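Pumped storage deserves a bigger share of the grid money than it gets. The plan for Iltinden sets aside funds for 13 new wind sites and almost nothing for places to put the power when the wind blows at night.

I have lived near the Berumari reservoir for years. It can run its turbines for hours on water lifted when prices are low, and it does so without much fuss. The utility, Sinaga, says a second reservoir would cost too much. Maybe so – but it has never published the full numbers. 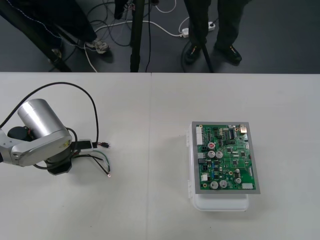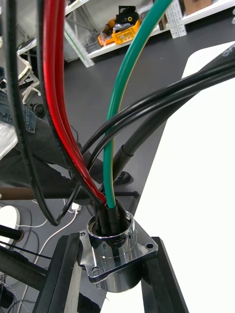

Batteries are the usual answer. The one at Visura is rated at 100 megawatts, and I'm glad we have it. It covers a short evening peak. It does not cover three still days in a row, and we get those every winter.

Wind farms should still be built. I would put off the last few and spend that money on storage and on the old line to the coast, all 395 miles of it. The public comment period runs through the end of October, and so far most of the letters are about the view.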